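Flikia adds placement matches and a rating floor in August update

The August update for Flikia, the four-lane auto battler from Hevbridge, is now live on all servers. It replaces the old points ladder with a rating system based on placement matches, reworks item drops in the opening rounds and changes the cost of several units. The download is 600 MB on PC and slightly smaller on phones and tablets.

Every account starts the new season unranked. Players must finish 6 placement matches before a rank is shown, and the result of each one carries more weight than a normal ranked game. Matches left before the player's base is destroyed count as a last place. Rank from the previous season is used to pick opponents for the first placement match only, after which the system goes by results.

The lowest rating an account can now fall to is 300. Under the old ladder there was no lower limit, and players on long losing runs could end up in a bracket with so few people in it that queue times passed ten minutes. Accounts sitting at the floor will still lose hidden match points, which affect pairing but not the displayed rank.

Rukhsana Hayat, lead systems designer at Hevbridge, wrote in the patch notes that the team had tested two other floors on the preview server. "A higher floor compressed the bottom three tiers into one. A lower one made little difference to queue times. We will look at the figure again at mid-season."

Item drops have also changed. Each player in a match is now given the same number of components by the end of round five, although the type is still random. Previously it was possible to be two components behind the rest of the lobby at that point. Gold from neutral rounds has been cut by one to make up for the extra items.

Among the units, Tarar has received the largest change. Its cost goes up from three gold to four, its shield now scales with star level, and its attack no longer hits the back row. Players who built around three-star Tarar in the last patch will find the unit harder to complete, as there are fewer copies of four-cost units in the shared pool. The Warden trait loses its six-unit bonus and gains a smaller one at five.

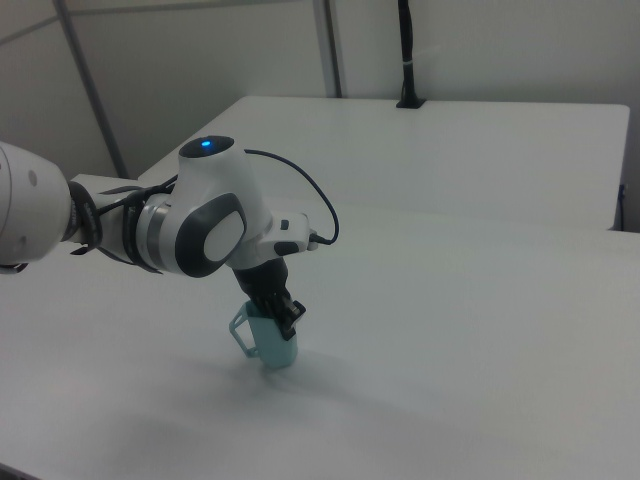

The Skendside map returns to the ranked rotation after being withdrawn in the spring. Its bench area has been moved so that units no longer overlap the shop panel at narrow screen widths, and the fog effect can be switched off in the video settings. The two winter maps leave the rotation and remain available in custom lobbies.

The full notes list 341 entries, most of them corrections to tooltips and translated text. Known issues at launch include a missing sound when a shop is locked and a fault that shows the wrong trait icon on the results screen after a reconnect. Neither affects ratings. Hevbridge says both will be dealt with in a small client patch that will not need server downtime.

Replays saved before the update can no longer be opened in the current client.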